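From: Kinga Takács
To: Prarden tabletop list
Date: February 4, 2020
Subject: Re: [prarden] pushing blocks from typed instructions, does the small set hold up?

Hi Hsiu-ying, hi all,

Thanks for this, it saved me writing the same mail to four people separately! Replies inline, sorry for the length.

Hsiu-ying Yau wrote:
> We tried your recipe at Leltside with 700 demonstrations and the
> policy is fine on "push the red star to the green cylinder" but
> falls over as soon as we say "put the two yellows together" or
> "move the star away from the others". Is that just a data thing?
> And are you still relabeling after the fact, or do your operators
> get the instruction first?

Relabeling after the fact, yes, all the way. In December we ran both side by side for a couple of weeks and I don't want to go back. When you give people the sentence first they do exactly that one thing, nice and straight, then stop and wait for the next one. You end up with lots of clean little pushes and hardly any recovery. When you just let them play with the blocks and have somebody else cut the log and write what happened in each piece, you get all the messy stuff in between: the block that spins the wrong way, the second nudge, going around something to reach the far side. The messy stuff is what the policy leans on later.

On whether it's a data thing: partly. We went from 700 to 2000 segments and the pairwise instructions ("X to Y") barely moved, they were already good. The group ones ("the two yellows", "everything blue") got a lot better. The "away from" ones got a little better and then sat there. My guess is that annotators almost never write "away from". They see a block move and describe where it went, so you get "toward the front" or "next to the cube". I went through 19 pages of the label sheet and found it 6 times. Try asking your labelers for a second sentence per segment that has to mention a block that was NOT touched. Wan did that on her portion and those are the best labels we have.

> Also, how close do you start the blocks to each other? We scatter
> ours so that nothing touches.

Oh, I'd change that first, before you collect anything else. If nothing touches at the start, the policy hardly ever sees what happens when it pushes into a clump, and then at test time it makes its own clump and gets stuck on it. We start with some touching and some by themselves. It also makes the language harder in a good way, with two blocks of each color and shapes that repeat across colors. "The red one" isn't enough if there's a star and a cylinder in red, so people have to say which.

> What do you use for scoring? Ours is distance between centers and
> I don't trust it.

I don't either. A center distance gets weird with the stars and the triangle, they can be point to point and still count as far apart. We now have two people watch the replay and mark yes or no, and if they disagree it's a no. It's slow and boring and I'd love something better. The Westevis folks said they had a contact measure, so if anyone from there is reading, please post it!

One open question from me. Our policy gets the last few camera images plus the sentence, with no memory beyond that. For long instructions it sometimes finishes the first half, wanders off, and undoes it. Has anybody tried feeding the sentence in pieces, with a person typing the next piece as they watch? I tried it one afternoon and it felt much better, but I was the person typing, so take that for what it's worth.

I'll put the label sheet in the shared folder once I've fixed the spelling in it (mostly mine).

Kinga

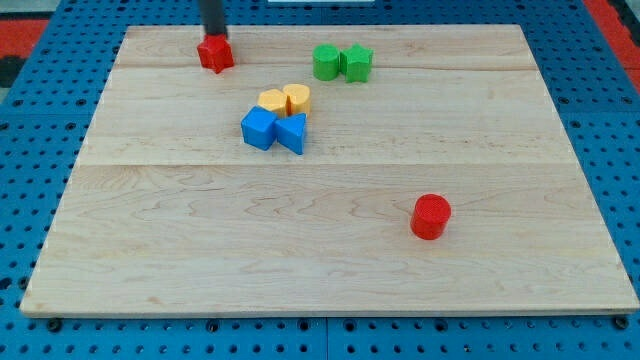 Pushing setup: arm at the red star, red cylinder off by itself, yellow and blue blocks grouped together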